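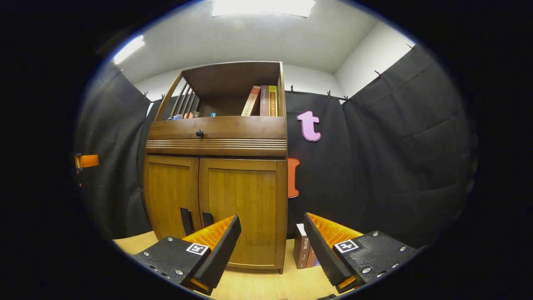
Anyone who goes to Skuvden in September should buy the park ticket and the hotel together, a reader wrote under my last post, and I am glad that I listened. We stayed 2 nights at the Erska, the smaller of the hotels, and early entry was included in the price.

The park opens to hotel guests 46 minutes before the others - a strange number, but it was enough for the water ride and the old carousel. The evening parade was shorter than I had hoped. My favourite was the lantern show by the harbour, with 300 lanterns in every colour.

Next time I would like a room on the garden side.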